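Stiltstead Open Day

The Stiltstead Open Day is a yearly public event held at the Stiltstead workshop in the town of Grimar, at which visitors can watch robot arms handle everyday household things and, at certain tables, guide the arms themselves. It began as an informal evening for the neighbors and has grown, by slow and rather friendly steps, into one of the better attended dates in the Grimar calendar. Admission has always been free, and the doors stay open for most of the day so that families can come and go as they please.

History

The workshop had been in use for several years before anyone thought of inviting the public in. Mitra Naseri, who joined Stiltstead to run its teaching program, held the first open evening one September for the people who lived on the same street and had long wondered what all the lights were for. Eleven of them came. They stayed a good deal longer than planned, and the evening was repeated the following year with more chairs and a proper sign on the gate.

The move to summer came later, chiefly so that schoolchildren could attend without homework hanging over them. The edition of Sunday, June 25, 2023 drew 1290 visitors, the largest number recorded up to that point, and it was the first to use both floors of the building. It was also the first to do away with timed tickets, a change that made for a livelier day and, in the early afternoon, a rather long line down the stairs.

Tabletop demonstrations

The heart of the day has always been the tabletop demonstrations, which take place at ordinary tables of the sort people have at home. Naseri has written in the printed guide that she wanted visitors to recognize everything except the arm, and the tables have been set up in that spirit ever since.

The clothing table is usually the busiest. Garments are a hard subject for a robot — a sweater never lies the same way twice, and one sleeve may be tucked under something else entirely — and so the session moves along at an easy pace, with plenty of time for questions. Dark fabrics heaped together are considered a particularly good test, as the edge of one piece is easily lost against the next. Visitors are encouraged to guess which garment the arm will try first, and children tend to be very firm in their opinions.
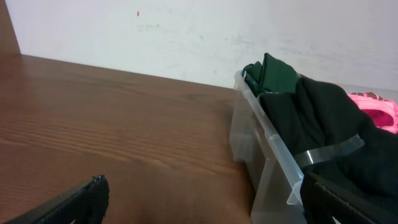 Small objects and containers

A second group of demonstrations deals with small things and the containers they are kept in. The questions here are of another kind. An arm reaching into a container has walls to avoid, and where the plastic is cloudy the contents show through only as soft shapes and patches of color, which can make it hard to judge where one thing stops and another begins. Light matters too, and a shiny patch on a tabletop can be every bit as troublesome to a camera as a shadow. The hosts like to talk about this at some length, and many visitors say it is the part they remember best.

The camera views are of great interest to the public. Seen from the wrist of the arm, a familiar table becomes a broad stretch of wood with a pair of dark fingers reaching into it, and people often need a moment to find their bearings. 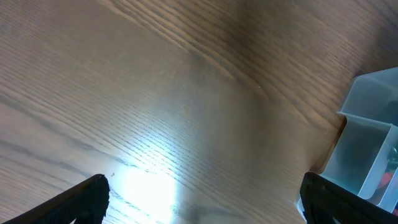
Open gripper over a wooden tabletop, with a frosted plastic container at the right.

Visitor sessions

Since the third edition, visitors have been able to guide an arm for themselves. Each turn lasts 5 minutes, and a host stands by throughout to help with the controls and to offer a kind word when something is dropped. Younger children take their turn with a grown-up. There is no score and no prize, though a wall chart for signatures has been kept from year to year and now runs to over 3 sheets.

Manole Room and Cillex

Short talks are given in the Manole Room on the upper floor, where there are cushions at the front and benches behind. The subjects vary a good deal, from how a gripper finger is shaped to how a student might find a first job in the field.

Visits are arranged with Cillex, the name given to the workshop's booking desk and also to its modest newsletter, which comes out in the weeks before the event and carries the program, a map of the building and directions from the Grimar bus stop.

See also

Grimar
Manole Room
Robot gripper
Teleoperation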